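Study looks at short walks and blood pressure in older adults

Last updated: 25 May 2021
3 min read

Older people with high blood pressure may get a useful benefit from short walks after meals, according to first results from the Pindov project. The study followed 500 adults over the age of 60 and compared two ways of being active during the day.

One group took a single long walk in the morning. The other group divided the same walking time into three parts, one after each main meal. Both groups continued with their usual medicines, and both were asked to keep a simple diary of their meals and sleep.

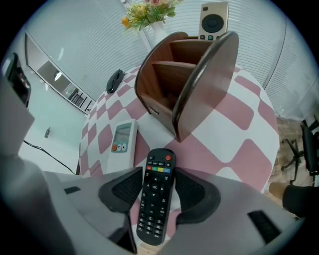

After 18 weeks, blood pressure was lower in both groups. The change was larger in the group with the divided walks, mainly in the evening measurements. The researchers say that the difference is small for one person, but it can be important for a health service which treats many thousands of patients.

"We did not expect to see it so clearly in the evening," said Najwa Fakhoury, who leads the project. "We must now understand if the meal itself plays a role, or only the long hours of sitting after it."

The team also looked at the reasons why people stopped. In total, 27 participants left the study before the end. Most of them mentioned pain in the knees or bad weather, and a few found the diary too much work. Munther Khasawneh, a physiotherapist in the team, said that the next version of the program will include exercises which can be done indoors, near a chair.
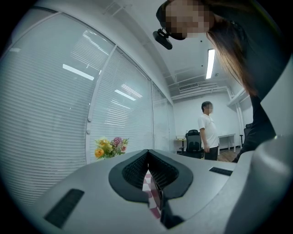 A woman with long brown hair leans forward.

The results are not yet reviewed by other scientists. Walid Khoury, a heart doctor who was not part of the work, called them interesting but asked for caution, as the participants measured their blood pressure themselves at home.

A second phase will start in August with 1,345 participants and will continue for one year. Persons who take medicine for blood pressure should speak with their doctor before they change their treatment.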